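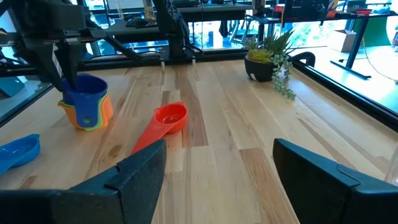

Warum passen Messbecher ineinander?

Weil jeder Becher ein kleines bisschen kleiner ist als der nächste! Der größte steht ganz unten, der zweitgrößte rutscht hinein, dann kommt der dritte und immer so weiter. Auf diese Weise braucht ein ganzer Satz im Schrank kaum mehr Platz als ein einziger Becher. Das Wort dafür kennst du vielleicht vom Spielen im Sandkasten: stapeln. Bei Bechern, die ineinander verschwinden, sagt man auch schachteln.

Was misst man damit überhaupt?

Mit einem Messbecher misst du, wie viel Platz etwas einnimmt. Das nennt man Volumen. Eine Waage macht etwas anderes, sie zeigt dir, wie schwer etwas ist. Füll doch mal denselben Becher erst mit Haferflocken und dann mit Zucker und stell beides nacheinander auf die Küchenwaage. Der Becher ist beide Male gleich voll, aber der Zucker ist viel schwerer!

In manchen Ländern stehen im Rezept fast nur Becher und Löffel. »Eine Tasse Mehl« heißt es da, auf Englisch »one cup«. Damit ist keine Tasse aus dem Schrank gemeint, sondern ein Becher mit einer festen Größe. Dazu gibt es halbe, drittel und viertel Tassen — und schon rechnest du beim Backen mit Brüchen, ohne Matheheft. Zwei halbe sind eine ganze, vier viertel auch. Probier es mit Wasser aus, am besten über der Spüle.

Für ganz kleine Mengen, zum Beispiel Salz oder Backpulver, nimmt man Messlöffel. Sie sind flach und haben einen langen Stiel, damit man gut in die Dose kommt.

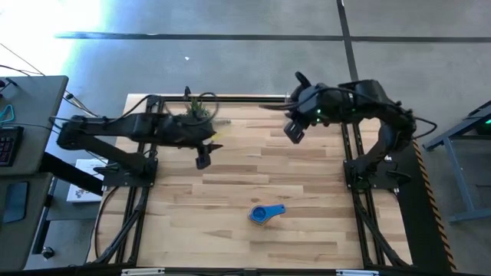 Flumstead, im März

In der Kinderküche von Flumstead wird jeden Sonntag um 10 Uhr gebacken. Geleitet wird sie von Iulian Neagu, und der fängt immer mit derselben Übung an: Becher auseinandernehmen, auf dem Tisch verteilen, wieder zusammenstecken. Klingt babyleicht? Dann mach es mal mit geschlossenen Augen! Deine Finger müssen die Ränder vergleichen, und das ist ganz schön knifflig. Mila, 7 Jahre alt, hat beim ersten Mal 49 Sekunden gebraucht und beim dritten Mal nur noch 19.

Wenn du zu Hause mitmachen willst, geht es so: Such dir zuerst den größten Becher und stell ihn vor dich hin. Dann nimm den nächstkleineren und setz ihn gerade hinein. Die Griffe zeigen alle in dieselbe Richtung, sonst wackelt der Turm. Bleibt ein Becher oben hängen, dann ist er zu groß und du hast einen übersprungen. Kein Problem, einfach wieder raus damit und den richtigen suchen.

Bei vielen Sätzen hat jede Größe ihre eigene Farbe.

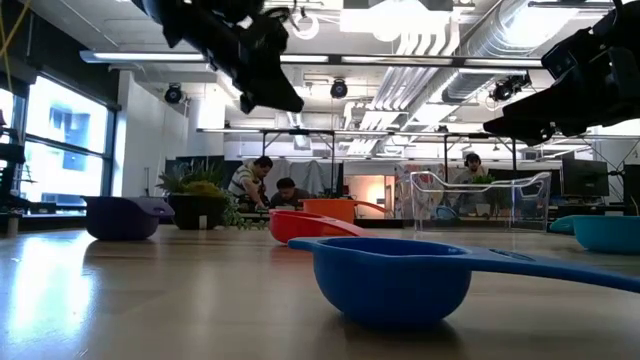
So merkst du dir nach ein paar Kuchen von ganz allein, welche Farbe zu welcher Menge gehört, und rufst nur noch »Gib mir mal den Blauen!« quer durch die Küche. Aber Achtung, bei einem anderen Satz kann Blau eine ganz andere Größe sein. Schau deshalb auf den Becher, ob eine Zahl darauf steht, und vergleich sie mit dem Rezept.

Und noch ein Trick für Mehl: Löffle es locker in den Becher, bis ein kleiner Berg entsteht, und streich den Berg mit einem Messerrücken glatt. Wenn du das Mehl festdrückst, passt viel mehr hinein und der Teig wird trocken. Brauner Zucker ist die Ausnahme — den darfst du in vielen Rezepten richtig fest hineindrücken, bis er wie ein Sandkuchen wieder herausfällt.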